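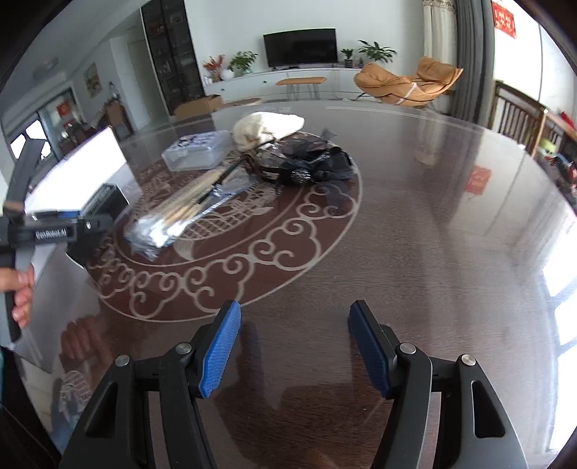 Studio > Notebook > February

Sunday, start 10:20

Sorting day for the brush kit. We said we'd do it after the Gumance workshop and then left everything in bags for ages, so I've claimed the big round table at the house and I'm not getting up until it's done. (I love this table, by the way. Glass over dark wood, with that huge pale scroll pattern under the glass, all clouds and fish scales. Completely impractical for finding a dropped pin, great for everything else!)

Where we are so far: the clear box with the blue-and-white lid is going to be the main kit box. The paintbrushes are still in their plastic sleeve and I want to keep them in it until Kanchan has seen them, she was asking whether pale handles would show stains after one class. They will. I don't mind. Then there's the black mesh bag, which I keep meaning to empty properly, the white cloth all scrunched up, and the long black stick that never fits in anything. Jae-hoon measured the box last week and says the stick won't go in even corner to corner, so please stop trying, everyone, you'll crack the lid.

10:45
Decided on a layout for the box. Brushes on the long side, handles all facing the same way, then the cloth folded flat on top as padding. I tried the cloth underneath first and the brushes slid about like mad when I tipped it. On top is much better, the lid presses it down and nothing moves.

Note for Chae-won: you wanted 300 gsm paper in the same kit. It won't go in, not unless we cut it down, and then we're back to those sad little strips we had at Hong. Put it in a separate folder? I think you have the gray one.

11:30
Tea. Maëlle phoned about the Edidow order. They're out of the medium rounds until the end of the month and offered us flats as a swap, and I said no thank you, we have plenty of flats and everybody fights over the rounds. She's going to ring back and ask if they'll split the order. The order ends in 531 if anyone else picks up the phone.

11:50
Mesh bag. My plan was to make it the "wet bag," for anything coming home damp from a class, so it can dry out through the mesh. The trouble is the plastic wrapping, which holds the damp in and defeats the whole point. Wrapping is coming off and going in the recycling, assuming it's the kind they take. Ga-eun knows, ask her.

The strap is staying on. I nearly unclipped it to save room, but it's so handy for hanging the bag off the back of a chair.

12:15
Labels! I did 3 and then ran out of tape. Kit box, wet bag, and one for the stick (it just says STICK, I was getting hungry). The Voltico tape peels off anything shiny anyway, so the box lid label may not survive the week. If you find it on the floor, stick it on the side instead, lower down.

Still to do:
- show Kanchan the brushes, then ditch the sleeve
- wash the cloth and iron it if anybody owns an iron
- gray folder, Chae-won
- more tape, a different brand please
- find somewhere for the stick to live, maybe behind the studio door

Stopping for lunch. Box is going back to the studio with me tonight.

Last updated: Sunday, 12:40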